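About Us

Hi, and welcome to Drisby! I'm the one who writes the newsletters, answers the phone most mornings and teaches the beginner classes, so if you've been in touch with us at all, you've probably already met me. We're a small language school for grown-ups. We teach modern Greek and Mandarin Chinese, and yes, people ask about that combination all the time.

It came about because of who happened to be around. Iason Michailidis and I were teaching Greek evening classes at an adult center that was about to drop its whole language program, and Guoqing Yan had the Mandarin class across the hall. We shared a photocopier that jammed constantly. You get to know people pretty well while you're pulling paper out of a machine! When the program closed, we had two groups of students who still wanted lessons and three teachers who still wanted to teach, so we put our names on a lease and got going.

The first class under our own name was on April 1, 2018. I know, I know. Half the Greek group thought the email was a prank and Iason had to call them one by one.

How we teach

We teach in rooms that feel like somebody's home, in small groups, and we talk from the first minute. I don't have anything against textbooks (I own way too many), but I spent years watching people fill in verb tables beautifully and then freeze when a waiter said good evening. So the book comes out in the second half of the lesson, once you've already said a few things out loud and gotten some of them wrong.
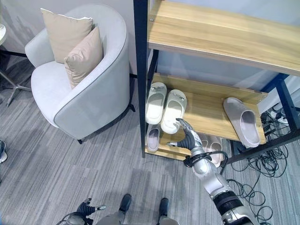
The armchair, with both its pillows.

Our groups have 5 students at most. We've tried bigger. We had one spring with a group more than double that size and I spent the whole time feeling like a traffic cop. With a small group everybody gets a turn, and you can't really hide at the back, which a few people tell us they hated for a week and then got used to.

Lessons run 13 weeks, with a break in March when Guoqing visits his parents and I catch up on grading. If you miss a lesson, tell us and we'll send you the notes. If you miss a lot of lessons, we'll probably call you, just to see if you're okay and if the level is right. Sometimes it isn't! We've moved people up and down in the middle of a course plenty of times and it's no big deal.

The Greek side

Iason and I split Greek between us. I take the complete beginners and he takes everybody who can already order lunch and complain about the weather. His class is named Moschos, after the poet, and it's the one with the reputation. They read short stories, they argue, they put on a little play at the end of the course. Last time the play had more lines than any of them could remember, so they taped the script to the backs of the chairs and did a lot of strolling around the furniture.

My beginners get the alphabet over with in 2 lessons. People worry about the alphabet more than anything else and it's really the easy bit. What gets you is stress, I mean where the weight of the word falls, because you can say every letter right and still end up with a different word. I've heard some wonderful accidents. I made most of them myself when I was learning, as I didn't grow up with Greek and only started it in my twenties so I could talk to my husband's grandmother.
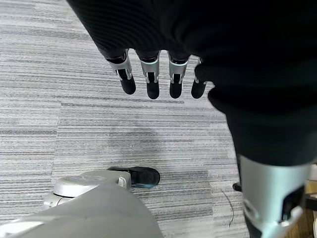 Marina wrote to us after her second course that she'd finally managed a whole phone call with her aunt in Patras without switching to English, and that the aunt had cried and then corrected her grammar. I printed that email and it's still up by my desk.

The Mandarin side

Guoqing runs Mandarin, and I sit in on his beginner class whenever I can, partly to learn and partly to steal ideas. He starts with tones, and he does it with humming. No words at all for the first while, just a room full of adults humming up and down like bees. I felt ridiculous and it worked so well for me that I now have my Greek beginners hum too.

He's patient about characters. By the end of the second course his students can usually recognize up to 900 of them, and he's happy for you to type instead of writing by hand if your hand cramps or you just don't enjoy it. He does like everyone to learn to write their own Chinese name properly, and he takes a lot of care picking one with you. Mine took three weeks. I had opinions.

His intermediate group is called Triltard, and I should explain, because it isn't Chinese or Greek or anything else. It's what came out when one of the students tried to type "trial start" in the group chat on a bumpy bus. It was supposed to be the name for a week. The same thing nearly happened with our sign-up system, but that one really is called Flusix. You'll get a login for it when you enroll, and if it throws you out, just email me and I'll sign you up by hand like in the old days.
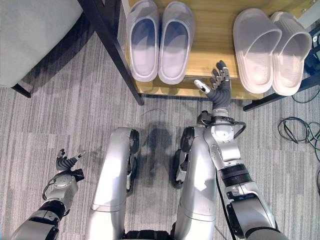

What it's like to join

You start with a chat. It's free and it takes as long as a cup of tea. I'll ask you why you want the language and what you've tried before, and if you've already got some of it I'll switch over and see how far we get. It isn't a test and I don't write down a score. Then you come to one lesson, and if you like it, you stay.

A few things people usually ask me:

You don't need any talent for languages. I'm not sure I believe in it anyway.

You're never too old. We've had retired people fly through and college students struggle, and the other way around.

You don't have to do homework, but I'll be able to tell. Ten minutes a day on the bus beats a long guilty evening right before class.

We don't teach kids. We get asked a lot and we've thought about it, but it's a different job and we'd be bad at it.

We don't give certificates either. If you need one for work or college, Iason knows the exam boards inside out and will help you get ready for the real thing, and he's good at calming people down beforehand.

Outside of class

We cook together once per course, Greek one time and Chinese the next. Guoqing's dumpling evening fills up the fastest, so put your name down early. There's a film night too, with subtitles on for the beginners and a towel over the bottom of the TV for the advanced group (Iason's idea, and they complain every single time). And there's a swap shelf for books, where you're welcome to take whatever you like. Please bring some Mandarin ones, we're very low.
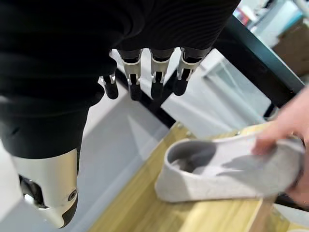 A black ribbed sleeve and silver joints, up close.

Getting in touch

Email is best, and I read all of it. Calls are fine in the mornings. If you get the machine, leave your message in whichever language you're learning and I promise to answer in it, slowly. New beginner groups open whenever we have enough people for one, so even if the page says full, write to me anyway and I'll put you on the list.

Ta leme! (That's "talk soon," and now you've had your first Greek lesson.)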